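Nurnine to open second stationery and toy reuse shop in Dusport

For immediate release

Dusport, June. Nurnine, the reuse charity that collects unwanted school and office supplies, will open a second shop on Rarnus Street this month. The new premises are larger than the first shop in Yip and will include a sorting room, a counter for teachers and a small repair bench for soft toys.

The charity takes in pens, markers, folders, paper, craft materials and toys that homes, schools and businesses no longer need. Items are checked, sorted and sold at low prices, or given free of charge to schools and playgroups that hold a Nurnine card. Up to 4,000 items a week can pass through the sorting room at Yip, where space has been short for the past two winters.

"We have been turning away office clearances since before Christmas," said Amarachi Edet, director of Nurnine. "A firm rings up with three cupboards of stationery and wants it gone by the end of the week, and we have had nowhere to put it. Rarnus Street gives us a proper loading door and dry storage at the back."
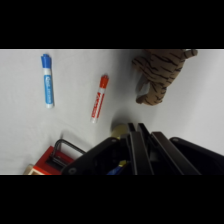
COMMUNITY AND EDUCATION

Schools and playgroups in the Dusport area can apply for a card from the opening day. The card is free and lasts for one school year. It allows one visit each half-term, and staff may take away as much as fits in two standard crates. Dry-erase markers, glue sticks and card are the things schools ask for most often, and stocks of these will be kept at the teachers' counter instead of on the shop floor.

There are 22 schools and playgroups using the Yip shop at present. Existing cards will work at both addresses and do not need to be exchanged.

Every pen and marker is tried on scrap paper or a board before it goes out. Those that no longer write are set aside by type and sent for recycling once a full box has been collected. The charity asks donors not to test pens themselves, as caps left loose in a bag often mean the whole lot has dried out by the time it arrives.

Soft toys go through a separate process. They are checked for a safety label, washed and looked over for split seams and loose eyes. Until now, toys needing more than a few stitches have been passed on for textile recycling. The bench at Rarnus Street will be staffed on two afternoons a week, and members of the public will be able to bring in their own toys for mending. A charge of 40 pence will be made for thread and stuffing.

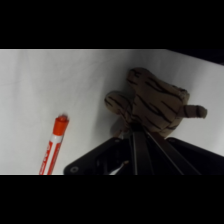 Wing-yan Chung, who will manage the new shop, previously ran the sorting room at Yip. She said the layout had been planned with the people who do the sorting.

"At Yip the donations come in through the same door as the customers, and on a wet Saturday that is hard work for everybody," she said. "Here the bags go in at the side and come out on the shelves. We have put the sinks next to the drying racks, which sounds obvious, but at Yip they are on different floors."

The building was formerly a carpet showroom and has been empty for three years. Nurnine has taken a seven-year lease. Fitting out has been paid for from the charity's reserves and from a public appeal, to which 700 people gave. The shop will have level access from the street and a customer toilet.

Donations will be accepted at the side door from 10am to 3pm on opening days. Nurnine cannot take electrical goods, opened paint, or toys without a safety label. Businesses with more than six boxes are asked to telephone first so that a collection can be arranged.

The shop at Yip will stay open with its present hours.

Notes to editors

Nurnine is a registered charity working in Dusport and Yip. Amarachi Edet and Wing-yan Chung are available for interview. Visits to the new shop before opening can be arranged through the Yip office.

Ends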